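I owe you all an update on the potato project, and I have a fresh pot of coffee, so settle in.

If you missed the last post, I've been spending my evenings since April teaching a simulated robot arm to put a potato in a bowl. Teaching is a generous word for it. What I really do is drive the arm myself, over and over, while the computer records every move I make, and later on a learning program tries to copy me. My friend Houda Mansour talked me into it. She looks after a shared collection called Wirnari, where a bunch of us hobbyists pool our recordings, and the goal she has set for the kitchen table tasks is 2,000 good examples. I said I'd do a few. You know how that goes!

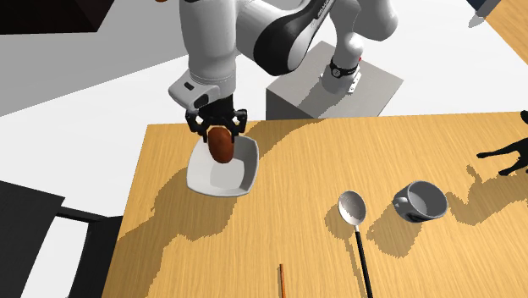 My first evening was humbling. I got 36 runs recorded and kept 28 of them, and the eight I threw out were all my own fault (I kept closing the gripper before I was properly down around the potato, and off it would roll). Since then I've slowed way down. I come in from straight above, I wait a beat, I close, I wait another beat, and only then do I lift. Houda says the waiting matters more than I'd think. The program copies your habits along with your skill, so if you're jumpy, you end up with a jumpy robot. I have been told I drive a car the same way, so I took that one to heart.

The part I like best is the wrist view. For the first week I steered by the room view alone and kept misjudging how far the bowl was from me, and then I finally put the two windows side by side and wondered what I'd been doing with my life. Now I look at the wrist window for nearly everything once I'm close to the bowl. 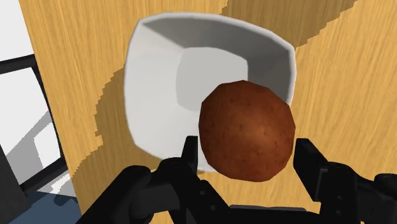

*Wrist view, with the potato between the fingers and the bowl just behind it.*

The other thing I've learned is to mix things up. At the start I left everything in the same spot every time, because it was easy and I was racking up runs and feeling very pleased with myself. Houda looked through them and wrote back, very kindly, that I had made the same example over and over. So now the bowl moves, the potato moves, and the lighting changes between batches too – those blocky shadows on the wood drove me a little crazy at first, but a program that has only ever seen a bright clean table will get confused by the first dark patch it meets.

Same goes for the clutter. I leave the mug and the spoon lying around on purpose, so it learns to leave them alone and go for the potato.
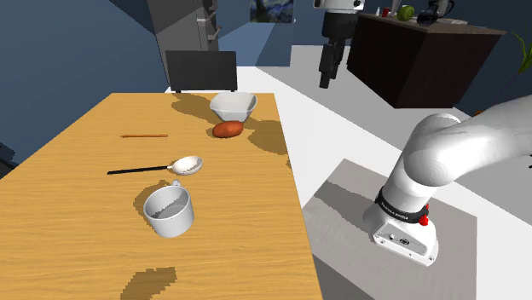
*The whole table from the side, spoon and mug included. I'm very fond of the painting on the back wall.*

My total as of last night is 80 keepers, which is a small dent in 2,000, but there are several of us at it and I'm getting quicker. I also started writing a one-line note after each batch, things like "came in too far left" or "let go a bit high," and going back over those has helped me more than watching the replays.

Next up is the mug, which has a handle and therefore opinions. If any of you have recorded grasps on mugs lying on their side, please leave me a comment and tell me whether you go for the rim or the handle. I've tried both and I'm still dithering.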